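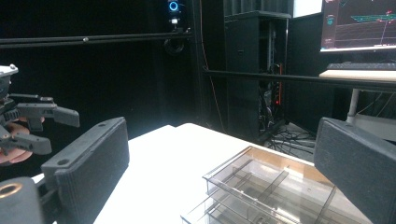 How to write a bench rule sheet that people will follow

Last updated in May

Most rule sheets for hand-held gripper work are too long, and a good half of what is in them was copied from a sheet written for a different kind of robot. I have read plenty. The one we inherited at Vollon ran to 2,000 words and told the reader to keep clear of the swing radius of an arm we didn't own. It had one line on pads and none on cables, and cables were what stopped our work most often.

What follows is the method I use now. It gives you a single side of paper. I make no claim that it raises the quality of your recordings, and I would be wary of anyone who does without showing you how they measured it.

What you need

The sheet you have now, if there is one
Your fault log, or failing that whatever people have scribbled down
A morning at the bench while somebody else does the task
A pencil

Step 1. Strike out what can't be checked

Go through the old sheet and cross out every line that two people could argue over. "Handle objects naturally" goes. So does "maintain adequate lighting". If you think there is a real rule hiding underneath, write it in the margin as something a person can look at and answer yes or no. "Both bench lamps on" will do.

Expect to lose a lot. Our 2,000 words came down to 1,453 on the first pass, which was disappointing, and most of what was left went at Step 3.

Step 2. Watch a whole task before you write anything

Standards documents tend to be written at a desk, and it shows. Stand beside the bench from set-up to packing away and keep quiet. Note where the hands go, where the cables go, and each time the operator stops to fix something. 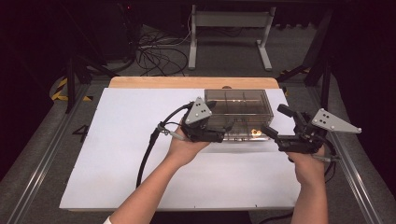 Two-handed work on a divided box. The cable from the left gripper crosses the board.

Don't correct people while you watch. You want to see what they do when the sheet is no help to them, and they'll stop doing it as soon as you comment.

Write down the near misses as well. Fault logs are poor at these. A cable that nearly catches is forgotten by teatime, and a cable that does catch gets logged as "operator error", which tells you nothing about where to route it next time.

Step 3. Keep a rule only if you can name the fault

Beside each rule that is left, write the fault it prevents. If you can't find that fault in the log or in your notes from the bench, take the rule off the sheet. Safety rules are the exception. Those stay whether or not anything has gone wrong yet, and they belong on their own notice by the door, in larger type.

You will meet resistance here. Someone will say that a rule is "industry standard". Ask which standard, and which clause. I have asked this many times and been given a clause twice, and one of those was about forklift trucks.

Step 4. Write the table rule properly
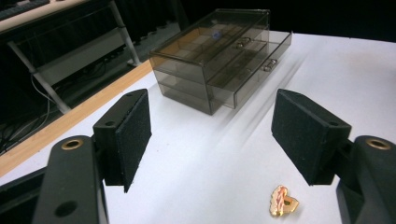 A clear-table rule is the one that nearly every sheet has and nearly every sheet gets wrong. The usual wording is "keep the work area tidy", which fails Step 1. Tidy to whom? A bench can look perfectly neat with a drawer organiser on it and a small gold-edged badge lying near the gripper finger, and under that wording one checker will pass it and the next won't. If the badge is on the task list, it's a task object and should be there. If it isn't, it comes off. Our wording is "Nothing on the table that is not on today's list". It can be checked in a glance by someone who knows nothing about the task.

Do the same for drawers and lids. "Closed at start" or "open at start", and nothing in between unless the list says so.

Step 5. Set the times, and be honest about them

We allow 30 seconds for the check before a run and stop for a proper look at pads, screws and cables every 90 minutes. There is no science in either figure. The first is how long people will put up with, and the second happened to fit between tea breaks. Say so on the sheet. Stoltano prints an interval for everything in its house guide and gives no grounds for any of them, and the Flarnex template copies them straight across.

Step 6. Try it on someone new

Hand the sheet to a person who has never used it and ask them to check a bench you have set up with three faults. If they miss one, change the wording and try again with somebody else. Don't explain the sheet to them first.

Step 7. Put a review month on it

A sheet without one stays on the wall for years. At each review, a rule that has caught nothing goes back through Step 3. Ours, which is filed as Samuel after the old bench it was first pinned to, lost two lines at its last review and gained one about labelling spare pads.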